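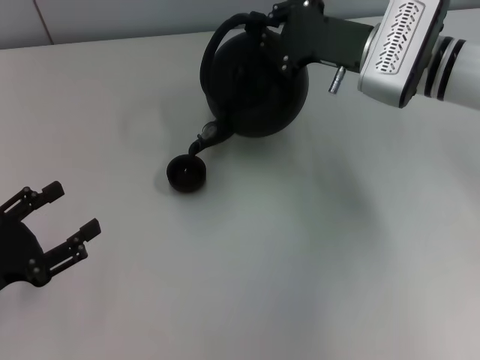

4.2 How much of the saving is real?

The claim that people boil far more water than they drink has been repeated so often in household energy advice that it is now rarely checked. We traced the version used in the Mathebula leaflet back through its sources. The leaflet cites a utility newsletter, the newsletter cites a talk by Dankwa, and the talk rests on a diary exercise in which people wrote down, from memory and at the end of the day, how full the kettle had been. Nhyira Dankwa kindly sent us the original forms. There are 2532 entries, and a large share give the fill level as "half." We doubt that so many kettles were half full. People who are asked for a level they did not look at will write down the middle one.

A kettle of the ordinary kind (Figure 6) is a poor thing to estimate from. Users judge the level by weight, by the sound of the tap, or by habit, and none of these was recorded. Where a level mark exists, we have no evidence that it is read. The diary form asked for "cups," without saying what a cup was, and the later analysis turned cups into liters using a single value. If that value is too small, the amount used is understated and the apparent waste grows by the same amount. The sign of this error is known but its size is not, and the published estimate carries no allowance for it.

There is a second problem, which we think is more serious. The leaflet treats all water left in the kettle as wasted heat. This would be right if each boiling started from cold and the leftover water always cooled fully before the next one. In homes where tea is made again soon after, part of that heat is carried forward. It also warms the kitchen, and in December, in a heated home, that is worth something. Essien's reply to this point was that the effect is small "in most cases." It may be. No measurement was offered in support, and the cases in which it would matter most, large households at home all day, were also the ones most likely to drop out of the diary study.

The Skidberg trial is often said to have settled the matter. It enrolled 400 households and gave half of them a Plorisent plug meter and a card reminding them to fill only what they needed. The metered group used less electricity for boiling than the other group. What the summary leaves out is that the comparison group had no meter on show and no card, so the trial can't tell us whether people filled their kettles less, or simply made fewer drinks while they knew they were being watched. The difference was also largest in the first weeks and had shrunk a good deal by month six. A follow-up at month nine was planned, but we could not find any results from it, and two requests to the authors went unanswered.

Akosua Essien has argued that none of this matters much, since advice to boil less is free and can do no harm. We are less sure. A household given a list of actions will tend to pick the easy ones and then feel that it has done its part. The Zunulow interviews, though few, contain several remarks of this kind, including one from a woman who had become very careful with the kettle and kept an old freezer running in the garage for bread. Whether this pattern is common is an open question, and we would not want to build a counterclaim on a handful of interviews. It does suggest that the cost of weak advice should be studied before it is assumed to be zero.

For the estimates in Section 5 we therefore drop the diary figures altogether and use only metered boiling events. This leaves a smaller sample and wider intervals. It also removes kettle filling from the list of actions for which we report a saving, although readers who wish to restore it can do so with the values in the appendix.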